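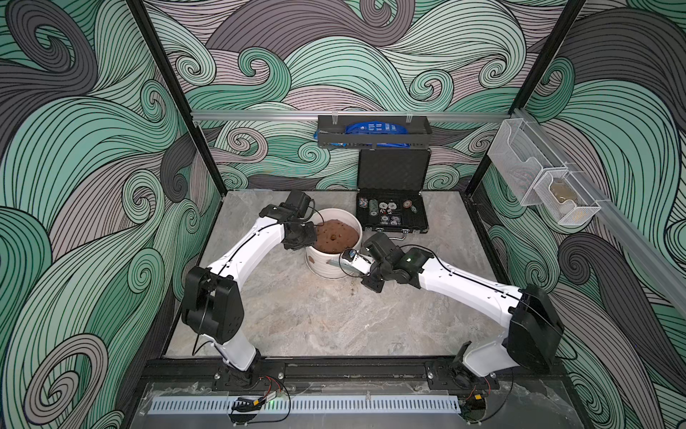 Starting something in a bucket of soil: is it too full, and how deep do I make the hole?

Posted in Balcony and Container Growing

Flenurach

Hello everyone, I've been reading this board for ages and finally have something to ask, so please be gentle with me. I moved into a unit with a small balcony last winter and I've decided I'm going to grow my own basil and maybe a chilli or two, because the little supermarket bunches go slimy in my fridge before I've used half of them. I didn't want to spend a fortune on fancy pots in case I kill everything in the first month (I have form here, ask me about the maidenhair fern).

So it's a plain white bucket, filled with soil nearly up to the rim, and one small hole near the middle. I've patted the top down so it's fairly flat. My questions are these. Have I put too much soil in? Should the hole be deeper for a seedling than for a seed? And does it matter that the surface has little pits all over it, or should I smooth those out before I plant anything?

I'd also love to know what people use for digging in a container this size. My mum's old garden trowel is enormous and I end up flinging dirt over the side every time, and then I'm wiping down the bucket and the floor and the washing rack. Something with a flat blade seems like it would be easier, but I don't know whether that's a proper gardening thing or just me making do.

Thanks so much in advance, and sorry this got so long!

Doreo

Welcome! Don't worry about the fern, they die on all of us.

You've filled it a bit high, I'd say. Scoop out enough to leave a gap of a few centimetres between the soil and the rim. With it right up near the top the water has nowhere to sit while it soaks in, so it runs straight over the edge and takes your nice potting mix with it, and you'll be wiping that floor forever. Keep what you take out in an old ice cream tub with a lid, because the level will sink after the first few waterings and you'll want some to top up.

On the hole, it depends on what's going in. Basil seed hardly wants burying at all, just a light sprinkle of mix over it, so you could fill that hole back in and scatter a few seeds on top. For a seedling, make the hole as deep as the little plug of roots and a touch wider, pop it in so it sits at the same height it was in its punnet, and press the soil in around it with your fingers. Chillies I always start in an egg carton on the windowsill and move out later, when they've got a couple of proper leaves on them and the nights have warmed up. I had 3 come up out of a whole packet one year and still had more chillies than I could give away, so don't go mad.

The pits are fine. I'd loosen the top with a fork anyway, as patting it down hard can make the water pool.

For digging I've used a flat paint scraper for years! It slides down the inside of the bucket beautifully when you want to free up a root ball, and it's good for levelling off. For actual scooping an old soup spoon is better. Neither one cost me anything and I've never gone back to a trowel for pots.

And please check for drainage holes in the bottom. You didn't mention any, and a bucket without them will turn into a swamp the first time it rains for a week. Four or five holes with a drill, and then stand it on a couple of bits of wood or tile so they don't block up.

Akura

Agree about the drainage. Also what sort of soil is it? If it came out of the ground it will set like a brick in a bucket. Get potting mix. Wear gloves and a mask when you open the bag and do it outside.

I'd do one chilli per bucket, no basil in with it, they want watering differently.

Flenurach

Oh thank you both, this is so kind! I hadn't thought about holes in the bottom at all, so that's my job for tomorrow morning if the neighbour will lend me her drill again. I'll take some soil out while I'm at it and give the scraper idea a go. It's potting mix, Akura, I did get that bit right. I think I'll do basil in this one and find a second bucket for the chilli.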